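Vetska Tool Library - Frequently Asked Questions

Last updated January 2, 2023

Who can join?

Anyone 18 or over who lives, works or studies in the council area. You'll need photo ID and one thing with your current address on it, such as a rates notice, a power bill or a lease. A screenshot of a bill on your phone is fine. We don't take a photocopy of your licence, we only sight it.

How much does it cost?

Annual membership is $72. Concession card holders pay half. There is no joining fee and no charge per loan, apart from consumables like sanding discs and mower line, which you buy at the counter or bring yourself. If you cancel in the first month and haven't borrowed anything, we refund the lot.

What can I borrow?

There are 548 items in the catalogue at the moment. Most of them are hand tools, power tools and garden gear, with a smaller shelf of things for bikes, tiling and painting. We don't lend chainsaws, nail guns, ladders over two storeys or anything that runs on gas. Please don't ask the counter staff to make an exception, as the insurance rules them out.

How many things can I have at once?

Six items per membership. A set counts as one item, so a socket set or a full run of hex keys on its stand uses one of your six.

How long is a loan?

Two weeks. You can renew 3 times through the Flikura app or by phone, as long as no other member has reserved the item. Pressure washers and carpet cleaners are the exception. They go out for four nights and can't be renewed.

What is Flikura?

It's the booking app we moved to last November. Your old card number still works as your login. If you never set a password, choose "first visit" on the opening screen and it will email you a link. The link expires after an hour and often lands in the junk folder. Members who don't use the app can book at the counter or over the phone, same as before.

Why does a set have to come back complete?

One missing key takes the whole set off the shelf until we can find the same size to match, and metric singles in particular are slow to come. Check the set against its list when you pick it up and again before you return it. If something is already missing at pick-up, tell the counter then and it won't be charged to you.

Return sets in their own stand or case, with each piece in the right slot. T-handle keys go back in size order, smallest to largest. Loose keys in a shopping bag will be accepted, but you'll be asked to sort them at the counter before we scan them in.
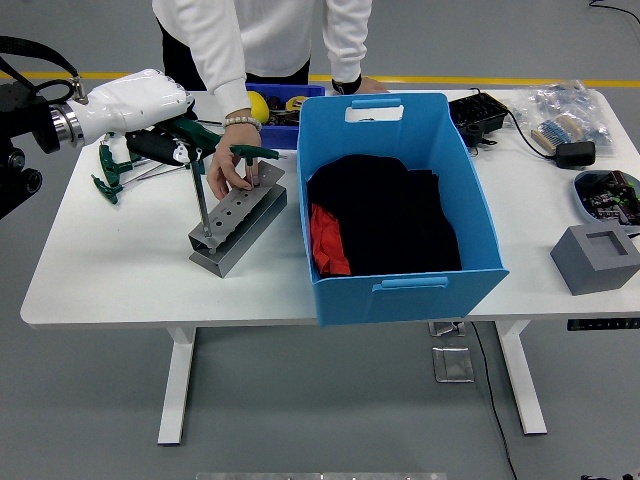

What happens if I'm late?

Late fees are $1 per item per day, up to the replacement cost. We send a reminder the day before and another on the due date. If you know you'll be late, ring us - we can usually extend if there's no queue for the item.

I broke something. Do I pay for it?

Not for ordinary wear. Drill bits go blunt and blades snap. You do pay if the tool was dropped, left out in the rain or used for a job it isn't meant for. Tell us what happened when you bring it back, and put a piece of tape on the damaged part so it isn't lent out again by mistake.

Do I have to clean tools before returning them?

Yes. Brush off soil and sawdust, wipe handles with a damp cloth and empty any dust bags. A $10 cleaning fee applies to mowers and cement mixers that come back caked. Don't hose power tools.

Can someone show me how to use a tool?

The counter can run through the basics at pick-up, which takes five minutes or so. For anything longer, book into a Ludano session. These are our evening basics classes, covering drilling, sharpening and simple bike repairs, and they're free to members. Tín Cù coordinates the bookings. Tell him in advance if you want to bring your own project along.

Do you take donated tools?

Sometimes. We're after cordless drills with working batteries, good secateurs and clamps of any size. We can't take petrol tools, opened paint or anything with a damaged cord. Please ask first - don't leave boxes at the roller door.

Where do I park?

Use the loading bay on Trình Lane for pick-ups and returns, 15 minute limit. The bays out the front belong to the bakery and they do have cars towed.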